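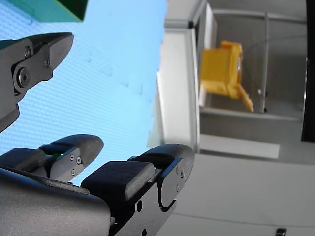 Catering firm Stuvel has agreed to pay back money it took from the wages of 176 hospital kitchen staff, after a union complaint over uniform charges.

The deductions began in January, when Stuvel took over the kitchen contract at 4 hospitals from Covow. Workers who moved across with the contract said they had never been charged for uniforms before.

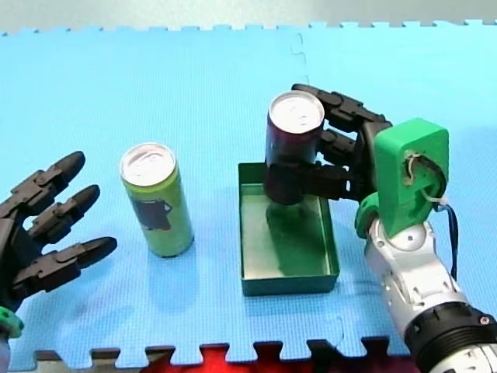 Union officer Laurinda Valente said one cook had lost $844 in 3 months – more than a week's pay.

"These are people on low wages, and the charge was not in the terms they transferred on," she said. "The company was told that in writing."

Stuvel said the charges were applied in error by its payroll contractor, Vorkell, and that refunds would appear in the next pay run.

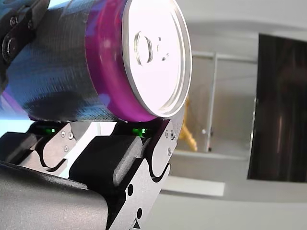 Staff who have left since the takeover will also be repaid, the company said, but must apply by letter.

Nuanchan Ratanaporn, a kitchen porter, said she was still waiting for a corrected pay slip. The union is also seeking back pay for canceled shifts – a claim Stuvel disputes. Talks on that are due to resume next month.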